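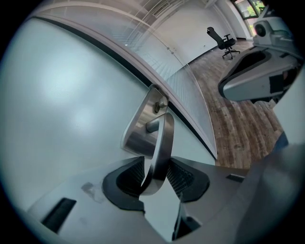
Hasalier Sound Archive, recording workshop
Notebook entry, December
Project: Clelance, weir and sluice recordings

Session began at 06:40 at the Lurbridge sluice. Present: the undersigned and Musyoka Nzioka. Wind light from the west, increasing after 08:00. Traffic on the upper road was audible from 07:15 onwards and is present on all takes after that time.

Positions. The stereo pair was placed on the footbridge, facing downstream. Two hydrophones were lowered on the upstream side, one close to the gate and one 7 metres from it. The contact microphone was fixed to the handrail with putty, as the clamp would not close on the wider section of rail. A spare recorder was left running in the pump house with the door shut.

Levels. The hydrophone nearest the gate overloaded as soon as the gate was lifted. Gain was reduced twice and the opening repeated. Takes 1 and 2 are therefore to be kept for reference only and should not go forward to editing. Take 3 is clean throughout. The far hydrophone gave a good low rumble but has a regular tick, which Nzioka attributes to the cable knocking against the wall. The cable should be weighted at the next visit.

The handrail recording is better than expected. The gate mechanism comes through as a long groan with very little water in it, and it will sit well under the footbridge pair. It is rather thin above the middle range and no correction has been applied.

Pump house: 30 minutes recorded, mostly hum. A steady drip begins partway through and may be worth cutting out as a separate file. The rest can be offered as room tone.

File numbering. The recorder counter was not reset after the Nyaga session, so the first file of the day is 3582. It has been agreed to leave the numbers as they stand and to enter the location in the notes field. Colleagues searching the shelf copy should not assume that a continuous run of numbers means a single location.

Outstanding:
Check the left channel of the footbridge pair for a faint crackle near the end of take 3. Possibly the connector.
Replace the foam on the second windshield.
Ask the navigation office whether the gate can be held half open for longer. The present slow opening is too short to loop.
Write up the distances on the plan and put a copy in the Clelance folder.

Second copy of all files made at 14:20 and compared with the first. No errors. Cards not yet wiped.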